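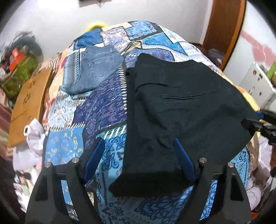 I've now read four separate "fold your laundry like this and change your life" threads and I have doubts about every one of them. So I did a few weeks of folding pants by the book. Notes follow.

The claim, for anyone lucky enough to have missed it: fold in half lengthwise, then in thirds, stand them upright in the drawer, get your mornings back. The Dorkier blog says a drawer done this way holds twice as much. Twice as much what? They never say.

Jeans, fine. I'll give them jeans. Denim is stiff, the seams tell you where the fold goes, and a folded pair stays put while you deal with the next thing.

Black dress pants are where it falls apart. Thin fabric, no grip, and the crease you want is next to three creases you don't. Pick them up by one corner and the middle sags into a lump.

Also, everyone demonstrates on a bare white table. Who has one of those? I fold on the bed like a normal person. My bedspread is patchwork, all blues and turquoise and purple with paisley and zigzags going every which way, and good luck using it to line up a hem.

Someone will tell me to buy a folding board. I bought the folding board. Addale, the medium one. It was made for T-shirts and I'd like to see the pants it was tested on. It's behind the door now.

A soft bed is a bad surface, I'll admit that much. Smooth one leg down and the other one moves. The Oyelaran guide says to "work from the waistband out," and that did help a little - more than anything else in the guide, which runs to 6 pages and could have been that one line.

Now the standing-upright part. Jeans stood up. Dress pants leaned, then slid, then lay flat on the bottom of the drawer where they would have been anyway. I tried again in September with a fuller drawer and they stayed up until I took one pair out.

Did I save time? No. I'm slower. Maybe you get faster after a year, but the thread with 450 replies under it promised me a week.

Before you ask, yes, I tried rolling. Rolled jeans take up the whole drawer and rolled dress pants look like you slept in them. The people who roll are packing for Drandstead for a weekend, not living out of a dresser.

What I'm keeping: jeans folded in thirds, waistband first. Black pants go over a hanger, folded once at the knee, same as my mother did them. Cost of that method, one hanger.

If you have a way of folding thin pants that survives an actual drawer, with other clothes in it, opened by someone in a hurry, post it. I'll try it. I'd want to see the drawer a week later, though.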